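Recalibrating the Rondgate teardown cell

The cell at Rondgate strips retired desktop towers for parts: RAM first, then the drive carriers, then whatever cards are in the slots. It had run 944 towers since the last full calibration when the RAM pulls started missing their holders. The arm would reach the fixture plate, lower, and meet the edge of the slot.

I suspected the gripper fingers. They measured fine. The fault was in the plate. The gray printed one we made in April had crept under its clamps, and the row of small holders had shifted 1.5 mm toward the arm at one end. Printed parts do that if you leave the bolts tight over a warm season, and I had.

I printed a replacement on the Srithong machine (11 hours, thicker base), bolted it to the slotted table next to the case position, and retaught the holder points one at a time. 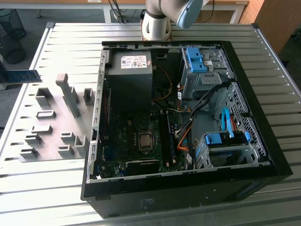

Tower on its side, cooler off, new plate to the left of it.

For teaching, I use a tower with the side panel and CPU cooler already removed. The long memory slots are the tightest approach in the case, with cables close by, so I set that point at low speed and work outward from there. The drive bay has more room and takes a few minutes.

Ernlow, the script that stores the points, writes offsets from the plate corner. If the plate moves again I only need to touch off that corner — assuming it moves as one piece, which the old one did not.

Clamp bolts are now set with a Vendent torque driver and go on the check sheet every 15 shifts. The old plate is in the scrap bin. Next job is the cable chain.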